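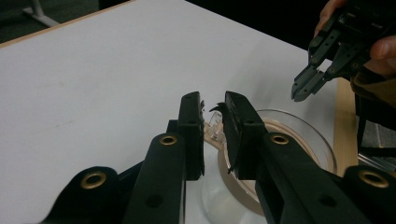

# The Haton hand-held gripper pair is priced for the wrong part

Haton sells its hand-held grippers in pairs, at $2,684 the pair, for recording manipulation demonstrations at a table. We have run one pair since March, mostly on glass bowls and small clear plastic parts. My view is that the linkage is worth the money and the fingers are not, and that Haton should sell them separately.

The linkage first. Each finger rides on two black arms, and the upper pivots are brass-ringed. The fingers stay close to parallel through most of the stroke, with a little inward lean on one side under load. I measured no increase in play after 12 hours of use. Competing kits in this range, the Hatitz included, run plastic on plastic at every joint, and ours needed shimming inside a week.

The fingers are another matter. They are flat plates, and the inner faces roughen near the tips. Dark flecks and slivers collect there, and a thin clear rim resting against one plate then seats at a slightly different angle each time. Wiping helps for a few cycles. On a rigid block this is of no consequence. On transparent parts, where the operator already has poor visual cues for contact, it shows up as scatter in the grasp data.

Haton's answer is a replacement finger set, sold in packs of 8. Hsiu-ying Chien, who does most of our two-operator recording, prefers to cut pads from Murkinero sheet and glue them on. I think she is right on cost, but the adhesive adds thickness and the zero has to be reset after every change. The manual gives this procedure one line.

The narrower, toothed style of jaw is often suggested as the fix. It reaches into a bowl more easily and grips an edge well. It also concentrates force on a small area, and I would not use it on thin plastic without a limiter – Radulović makes one, although it adds 20 grams at the worst possible place, forward of the hand.

Two-person work also exposes a gap in the service plan. Calibration is covered per unit and not per pair, so a pair can come back with each gripper in tolerance and the two disagreeing with each other at the closed position. Ours did. Haton corrected it without charge when asked, but the plan as written does not oblige them to.

A bare linkage with a documented finger mount would suit most labs better than the current bundle. Until that is on the price list, I would buy the pair, skip the replacement packs and budget time for making pads.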